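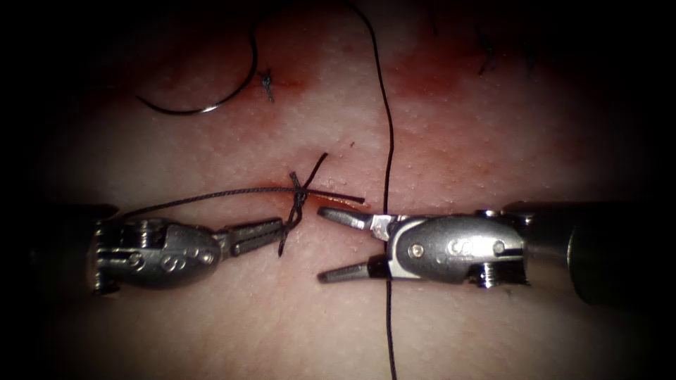
Zwei robotische Operationsinstrumente über einem synthetischen Gewebekissen.

Ausnahmsweise zulässig

Wie ein buddhistischer Gebetsraum in Jusum zum Prüffall für das Gewerbegebiet wurde

Die Halle am Ende der Wullaer Straße wurde zuletzt als Lager für Fliesen genutzt. Sie hat eine Nutzfläche von 327 Quadratmetern, ein flach geneigtes Dach und eine Zufahrt, die auch für Lieferwagen reicht. Der thailändisch-buddhistische Verein in Jusum hat sie gekauft und will darin einen Gebetsraum, eine Küche und einen Unterrichtsraum einrichten. Äußerlich soll sich wenig ändern. Geplant sind neue Fenster auf der Südseite, eine zweite Außentür als Rettungsweg und ein Schild.

Gegen das Vorhaben sind bei der Stadt 244 Einwendungen eingegangen. Die meisten bestehen aus demselben vorformulierten Schreiben, das in den Wohnstraßen jenseits der Bahnlinie verteilt wurde. Es nennt Verkehr, Lärm und eine »Überfremdung des Ortsbildes«. Für das Baurecht sind die ersten beiden Punkte von Belang, der dritte ist es nicht.

Rechtlich liegt der Fall weniger einfach, als beide Seiten in der Bürgerversammlung behauptet haben. Der Bebauungsplan setzt ein Gewerbegebiet fest. Nach der Baunutzungsverordnung können Anlagen für kirchliche Zwecke dort ausnahmsweise zugelassen werden. Der Begriff ist nach allgemeiner Auffassung nicht auf christliche Gemeinschaften beschränkt. Ein Anspruch auf die Ausnahme besteht damit allerdings noch nicht. Die Behörde entscheidet nach Ermessen und muss prüfen, ob die Nutzung mit dem Charakter des Gebiets verträglich ist.

Qusai Chamoun hat die Planung für das Büro Istton übernommen. Er hat zuvor Turnhallen und eine Feuerwache umgebaut und hält den Streit über die Gebietsart für nachrangig. »Die Umnutzung steht und fällt mit der Versammlungsstätte«, sagt er. »Wie viele Menschen sind gleichzeitig im Raum, wie kommen sie hinaus, wo stehen ihre Autos.« Im Antrag sind 35 Stellplätze nachgewiesen, ein Teil davon auf dem Nachbargrundstück. Die dafür nötige Baulast ist noch nicht eingetragen. Der Eigentümer hat zugesagt, die Erklärung aber bisher nicht unterschrieben.

Strittig ist vor allem, welcher Betrieb der Prüfung zugrunde gelegt wird. An gewöhnlichen Tagen kommen nach Angaben des Vereins kleine Gruppen zur Meditation. An den großen Festen, etwa zum Neujahr im April, reisen Familien aus der weiteren Umgebung an. Die Stadt verlangt deshalb eine Betriebsbeschreibung, die den Regelbetrieb und die Festtage getrennt ausweist. Der Verein hatte zunächst nur den Regelbetrieb beschrieben und musste nachreichen.

Pornthip Ratanaporn, die Vorsitzende, räumt den Fehler ein. Die erste Fassung sei aus den Unterlagen für den bisherigen Mietraum übernommen worden, eine ehemalige Fahrschule in der Innenstadt. Dort habe es nie eine Genehmigung für Feste gegeben, man sei in Schulaulen ausgewichen. »Wir wollten den Umzug gerade deshalb, damit alles an einem Ort stattfindet«, sagt sie. »Das hätte im Antrag stehen müssen.«

Ein weiterer Punkt betrifft die Mönche. Wohnen ist im Gewerbegebiet grundsätzlich ausgeschlossen. Ausnahmen gibt es für Aufsichts- und Bereitschaftspersonen sowie für Betriebsinhaber und Betriebsleiter, sofern die Wohnung dem Betrieb zugeordnet und ihm gegenüber untergeordnet ist. Ob ein Mönch, der die Andachten leitet und das Gebäude betreut, darunter fällt, wird unterschiedlich beurteilt. Istton hat die 2 ursprünglich eingezeichneten Schlafräume aus den Plänen genommen. Somkiat Chaimongkol, im Verein für die Liegenschaft zuständig, hat stattdessen eine Wohnung in Gehweite der Halle angemietet. Er rechnet mit höheren laufenden Kosten und will die Frage nach der Genehmigung erneut aufwerfen.

Auch die ansässigen Betriebe haben sich geäußert, zum Teil ausführlicher als die Anwohner. Eine Metallbaufirma befürchtet, dass eine ruhebedürftige Nutzung in der Nachbarschaft später zu Auflagen für die eigene Produktion führt. Der Einwand ist ernst zu nehmen. Wer in ein Gewerbegebiet zieht, muss zwar die dort üblichen Immissionen hinnehmen, doch das Rücksichtnahmegebot wirkt in beide Richtungen. Der Verein hat angeboten, den Gebetsraum auf die von der Werkstatt abgewandte Seite zu legen und die Fenster dort nicht öffenbar auszuführen. Die Lüftung erfolgt dann mechanisch — ein Posten, der in der ersten Kostenschätzung fehlte.

Paweena Khunthong unterrichtet im Verein Thailändisch. Sie hat die Bürgerversammlung protokolliert und die Fragen anschließend nach Themen sortiert. Am häufigsten ging es um Parkplätze, danach um Gongs und Lautsprecher. Eine Beschallung im Freien ist nicht beantragt. Die Stadt will sie dennoch durch eine Nebenbestimmung ausdrücklich ausschließen, der Verein hat dagegen keine Einwände erhoben.

Über den Antrag entscheidet die Bauaufsicht, sobald Baulast und Brandschutznachweis vorliegen. Der Mietvertrag für die Fahrschulräume läuft im Dezember aus.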